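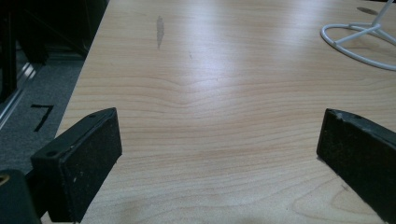

Slide 1. Grain of the tabletop, with glare across it

Reading a tabletop before you clean it
Notes for the evening talk in Drurwood, 10/6/25
Judite Bastos

Wait for the people in the back to sit. Say good evening, thank Lacey Hulme for the invitation and for the keys. Say my name slowly.

Start with the question from Lacey's letter: "Why does my table look clean from the kitchen and dirty from the window?" Let them answer first. Somebody will say dust, somebody will say the polish. Both can be right.

Then the first slide. Point to the bright band that goes diagonally over the upper part. The grain is nearly gone there, you see only a pale shine. Go down with the pointer to the lower half: the color is warmer and the lines come back. It is one tabletop. The color changes with the light, so please do not buy a stain or a bleach before you have looked at your table from two sides.

Stay a little with the grain. The lines go mostly from side to side, and near the middle they come together in a gentle dip, like a wide letter V. When you wipe or rub, go with the lines. At a dip like this I follow the general direction and I do not try to turn my hand with every wave. (Show with the cloth on the sample board.)

Pause. Ask who has a light table at home and who has a dark one.

Part two – what is on top of the wood

Many people say "I have a wood table", but what they touch every day is the finish. Explain the difference between oil, which goes into the wood, and varnish, which stays on top. In a photograph I can't tell you for sure which one it is, and I don't want to guess for the tables that people show me on the phone after the talk. Say this with a smile, last time the line was long.

The water drop test. One small drop in a corner where no one looks. Wait three minutes. If it stands round, the finish is still closed. If it goes flat and leaves a dark spot, the wood is drinking and the table needs care. Dry the drop with paper afterward. I forgot to tell them this in Rorkstead and got a letter.

Pass around the two sample boards. The one marked F is with Fondis oil, the one marked T is with Toom wax. Say that I paid for both myself. The Toom board feels softer in the hand but it shows finger marks earlier, in my kitchen anyway.

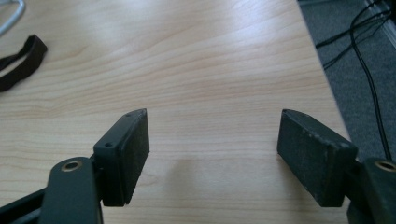
Shadows give more trouble than people think, and I want five minutes for them. My neighbor once rubbed for a whole afternoon at a gray place beside her fruit bowl, and when she carried the bowl away the gray place went with it. So the first rule is: move the thing, then look again. On the slide, find the pale wood in the gap between the two black pads. It has a slightly darker smudge on it, very soft, with no clear border. I read it as shadow. A ring from a glass usually has an edge that you can follow with the finger, and old grease often feels sticky. If you are not sure, hold a small lamp low beside the table and move it slowly. A shadow moves, a stain stays in its place.

Take the lamp out of the bag here. Ask for the ceiling lights off. Lacey knows the switch, it is behind the curtain.

Part three – the cleaning

Order of work, say it two times:
Dry cloth first, with the grain.
Then a cloth that is damp and well wrung out.
Then a dry cloth again, immediately.
Oil or wax only on another day.

For a surface of this kind I use plain water with a very little dish soap. No vinegar, no baking soda, no half lemon. I know it is in all the books. If sanding is needed on an oiled table, 200 is fine enough as a last paper before the oil. On varnish I don't sand small places at all, because the repaired spot will shine differently and you will see it each time the light comes low.

Small story if there is time: the first table I did for money was in Rorkstead, 88 inches long, from a school dining room. I worked on it under one bulb and was very proud. Next morning the sun came in from the side and I could see every turn of my hand. I did it again and it took me until November. Since then I work beside a window – or with the lamp, in winter.

If there is no time, go directly to questions.

Questions that come often

Hot cups, white marks. Answer: the mark is mostly moisture in the finish, leave it one day before you do anything.
Is oil dangerous? Answer: the rags, yes. Spread them flat outside to dry, never in a ball in the bin.
How often to oil? Answer: use the drop test, the calendar doesn't know your table.

Handouts: 38 copies, on the chair by the door. Collect the sample boards before the coffee. Lamp, cloths and Toom tin go back in the blue bag. Return the keys to Lacey.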